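Rimurstead College of Household Studies
Unit 7: Hanging Storage and the Clearing of Small Spaces
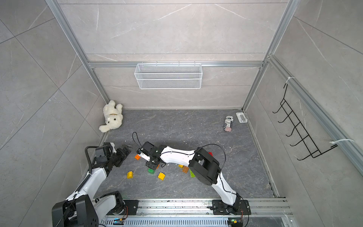

1. Purpose of the unit

This handout accompanies the Wednesday session and should be read before attendance. It deals with the storage of small articles on walls and rails, and with the order in which a small space is cleared. Students who have completed Unit 6 will be familiar with shelving and drawers; the principles given there on weight and reach apply again and are not repeated in full.

The unit is assessed by a short written plan and by a practical exercise of 46 minutes. Both carry equal marks. Students should bring the Tallgate workbook, open at the section on fittings, and a pencil. Measuring tapes are provided.

2. Terms used

Hanging storage means any container or rack whose weight is carried by a bar, rail or wall fixing and which leaves the floor beneath it free.

A fixed fitting is one that cannot be lifted away without tools or without cutting a tie.

A lift-off fitting is one that rests on its support by its own hooks and can be taken down by hand.

A stray is any article lying on the floor that has no place there. The word is used in these notes without regard to the value of the article.

Receiving place means the basket, hook, shelf, bin or bag to which a stray will go. Every stray must be given a receiving place before it is picked up.

3. The basket on the crossbar

The white wire mesh basket is a lift-off fitting. Small hooks clip over the aluminum crossbar of the back wall, and the basket is wider than it is tall. A basket of this shape is suited to light articles that would be lost at the bottom of a deep one. The fine grid of the front face holds back most small things, although very thin articles such as pencils and hairgrips may work through a mesh and are better kept in a pouch.

The following points should be observed when a hanging basket is loaded.

Place the heaviest article in the middle, directly below the bar, and the lighter ones to each side.

Lower articles in. An article dropped or thrown into a hanging basket may unseat a hook.

Keep one hand under the basket when anything is pressed down into it.

Leave the top layer loose enough for the contents to be seen from the front.

Soft toys may be kept in a basket if they go in without being forced. Where a toy is too large, it should be given a shelf. A toy that hangs half over the rim will be on the floor again by evening, and in the written plan it will be treated as having no receiving place.

4. The hook rack

The black wire rack on the right wall has five curved hooks which project into the space. It hangs at an angle and is held to the aluminum rail by two white zip ties, one near each end. For the purposes of this unit it is classed as a fixed fitting.

Zip ties are accepted in coursework as a means of securing a rack, subject to three conditions. Each tie must be drawn up fully. There must be at least two ties, placed well apart. Loose tails should be trimmed flush, and the tie near the lower end of this rack still has its tail. Students should note the correction in their workbooks and state which tool they would use. Household scissors leave a sharp end; side cutters are preferred.

The angle of the rack also calls for comment. Articles hung by a loop will settle in the curve of the hook, but a loop of stiff cord may slide forward if the hook tips down. Students should consider in their plan whether they would straighten the rack before use, and what they would hang on it if it were left as it is. Suitable articles include cloth bags, keys on a ring, a dustpan brush with a hanging loop and light straps. Glass, filled bottles and anything with an open blade are not suitable.

5. Surfaces

The walls are clad in large light grey tiles with faint white veining, similar in appearance to marble. The floor is a darker grey, with lighter streaks and small pale specks. Two practical matters follow.

First, the specks make it difficult to judge by eye whether a floor of this kind has been swept. Crumbs and grit are easily taken for part of the pattern. The floor should be checked with the flat of a dry cloth, drawn from the back wall towards the front.

Second, rails and crossbars allow storage to be added without drilling into tile. Where such a support exists it should be considered before any wall fixing is proposed. Adhesive hooks are not permitted in the practical exercise.

6. Strays on the floor

The exercise concerns the following articles.

A cream-coloured teddy bear with a thin gold-brown ribbon, leaning in the back left corner. Textiles are moved first, before any sweeping or wiping, so that dust and liquid do not reach them. The bear should be lifted by the body. The ribbon is not a handle. Brush the plush lightly with a dry, soft brush before putting the bear away.

A drink can, mostly white with red and blue printing, lying on its side towards the back right corner. A can found in this position is to be treated as though it may still hold liquid. Set it upright, then lift it, and wipe the floor where it lay. It is then rinsed at the sink and placed in the metals bin. A can is never put into a hanging basket, whether rinsed or not.

A small white rectangular article with a grey inset, near the base of the right-hand post. It may be a clip or a small holder. Where the use of an article is not known, it should be put in the query tray and entered on the Drullix card. It must not be thrown away on the student's own judgement.

7. Order of work

The department follows the Beaudoin sequence, set out on page 163 of the workbook.

Look over the whole space and write down the receiving places.
Check that each fitting is secure by pressing down on it gently.
Move textiles.
Move containers that may hold liquid.
Move small articles.
Sweep or wipe from the back to the front.
Check the fittings a second time.

Marks are deducted where the floor is wiped before it is clear, and where a fitting is loaded before it has been checked.

8. Written plan

The plan should not exceed two sides. It should name a receiving place for each stray, describe one improvement to the hook rack, and state what the student would keep in the mesh basket during an ordinary week. A simple drawing may be attached but is not marked.

Plans are to be handed in at the department office by 4 p.m. on the day of the session. Late plans are accepted only with a signed slip.

Reading for next week: Unit 8, Labels and Shared Cupboards, sections 1 to 3.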